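Curved fingers or flat pads for picking off shelves?

walau_fan
Joined: June
Posts: 163

Hi all! I've been swapping between the Dandis curved finger and the Kawaguchi flat pads on my wrist-camera setup, mostly boxes and soft packages on white metal shelving, and I'm leaning toward the curved one (black, rounded tip, and it slides behind a carton so nicely). I know that puts me in the minority on this board.

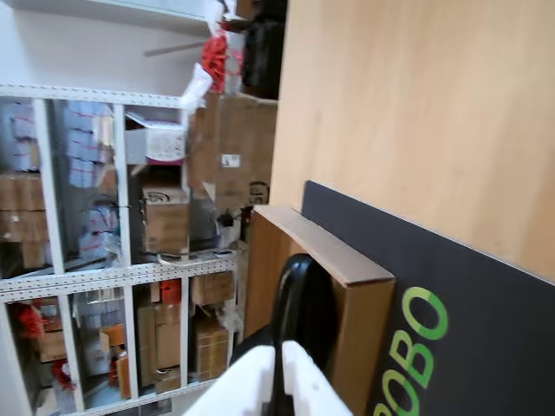
The flat pads do hold a stiff box better once they're on it, I'll give them that. My trouble is getting them into the gaps without shoving the neighbor over.

DonnieMacKinnon
Posts: 703

Sorry, friend, can't agree! I ran flat pads for 3,000 picks and changed them once. Glossy tips skate on corrugated. Slow your approach down first.

Firouzeh Yazdani
Posts: 3

Donnie, I love you, but his shelves are packed a lot tighter than yours. I'd keep the curve and add a thin rubber sleeve. Skondlow sells them.

walau_fan

Sleeve ordered, thank you both. Donnie, what approach speed are you running?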